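The Clokell fabric shaver, after nine months of jumpers

I should say at the start that I am not somebody who buys gadgets. My kitchen drawer has the same potato peeler my mother gave me when I left home, and I held out against an electric toothbrush until my dentist more or less begged. But last September I got my winter woollies down from the loft, had a proper look at my favourite cardigan in daylight, and it was so covered in bobbles that it looked like a sheep that had been through a hedge. So I ordered the Clokell.

It's a mains model, which was the thing that swayed me. I'd had a little battery one years ago from the market in Trernance and it went slower and slower until it was chewing the wool instead of cutting it (I lost the elbow of a perfectly good school-run jumper that way, and I'm still a bit sore about it). The Clokell doesn't flag. It weighs 145 grams without the lead, and you can do two jumpers and a blanket with it before your wrist starts to complain.

There are three height settings on a ring round the head. I use the highest for anything chunky or hand-knitted, the middle one for nearly everything else, and the lowest only on coats and the arms of the sofa. The first time out I went straight in on the lowest, being impatient, and made a small hole near the hem of a lambswool scarf. My own fault entirely! The booklet does tell you to start high, on page 9, after a great deal about plugs.

What it does best is the ordinary, boring stuff: school tights, cheap acrylic, the underarms of cardigans. It also did a lovely job on my husband's Peltonen overcoat, which had gone grey and fuzzy down one side where his bag rubs. It took an entire evening and the radio play I'd been saving, and he wore it to his cousin's christening and looked very smart indeed.

Now for the grumbles. The fluff box is far too small and comes off with a snap that sends half its contents over your lap. The lead could do with being a good foot longer. And it is loud, loud enough that the cat leaves, though she leaves for most things. The blades dulled after seven months or so of weekly use, and a replacement set isn't cheap for what it is.

Black cloth is the hardest test, I think, as every bit of fluff shows and you can't always tell a bobble from a bit of lint. Go over it with a clothes brush first, shave it under a bright lamp, then brush again.

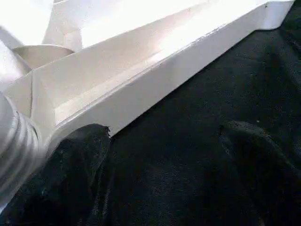 Can you use it on cashmere?
On the highest setting, with the garment laid flat and hardly any pressure, it manages cashmere very nicely, but I'd try the inside of a cuff first.

I paid £68 for mine, which made me wince, and I've seen it a little lower since. If you only own one wool jumper I'd get a comb and be done with it. For a household like ours, with three children in knitwear from autumn to Easter, it has earned its hook in the utility room, and I've already lent it to my sister twice.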